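Demonstration collection in simulation

Demonstration collection in simulation is a method of gathering examples for a robot learning system. The examples are recorded in a computer model of the robot and its work area. Each example, called a demonstration or an episode, contains the positions of the arm, the commands sent to it and the positions of the objects. A learning system later uses these records to imitate the behavior.

Demonstrations can come from a person who guides the simulated arm with a hand controller, or from a written program which already knows the exact position of every object. The second way is faster, but the movements are very similar to each other, and a system trained only on them can fail when an object lies in an unusual place. Many collections therefore mix both sources. 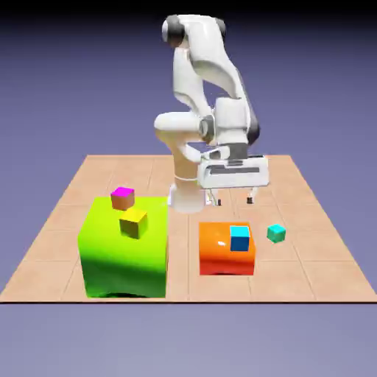

A simulated arm with open gripper and small cubes on and beside two larger blocks.

Tasks with blocks are common because their shapes are simple to model and the result is easy to check by program. Before each episode the starting positions are usually changed at random. Placing objects at different heights makes the task harder, as the arm must choose how far to lower the gripper.

One collection of this type is Gulta, prepared at the Dralotent laboratory in Bernville. Its first version had 856 episodes guided by persons. In May it was extended with 2518 episodes made by a program. Each episode is limited to 36 seconds. Failed attempts are kept in a separate part, and opinions differ on whether they should be used in training.

The main weakness of the method is the difference between the model and a real workplace. Friction and contact between objects are only approximated, so a skill learned in simulation often needs additional examples from a physical robot.

Related articles
Imitation learning
Canpolat block test
Domain randomization
Teleoperation

Last updated: March 28, 2021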